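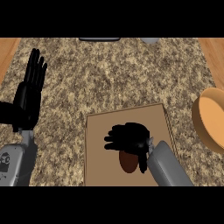

Segundo a assistência técnica da Gradeo, o selador Wunton só deve ser aplicado em pedra limpa e sem restos de cera.

4.2 Aplicação do selador

1. Lave a superfície com detergente neutro e deixe secar durante cerca de 2 horas.
2. Aplique 2 demãos finas, em movimentos cruzados.
3. Remova o excesso com um pano de microfibra.

Nota: o rendimento varia com a porosidade da pedra.

CUIDADO: não pouse recipientes acima de 80 °C antes da cura completa.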